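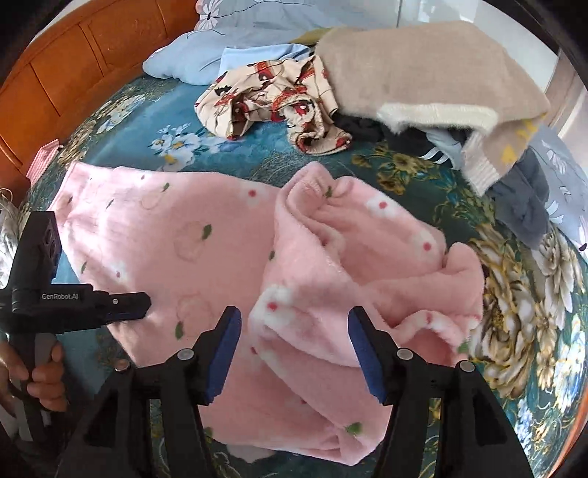
Pink fleece and a mixed pile of clothes on a floral sheet.

Folding laundry is slow work to teach, and anyone pricing it for the first time tends to think only of the grippers. When Nigatu, a small firm in Stomwood, sat down in June to plan its year, it put up to $4000 toward hand-held units and felt very pleased with itself. Then came the spare finger pads ($488, and worth every cent!), and the storage, and the hours of people's time.
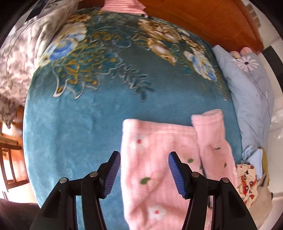
What to set aside

Bruton, the bigger shop across the river, keeps $2000 back for repairs and buys 2 of everything, chargers included.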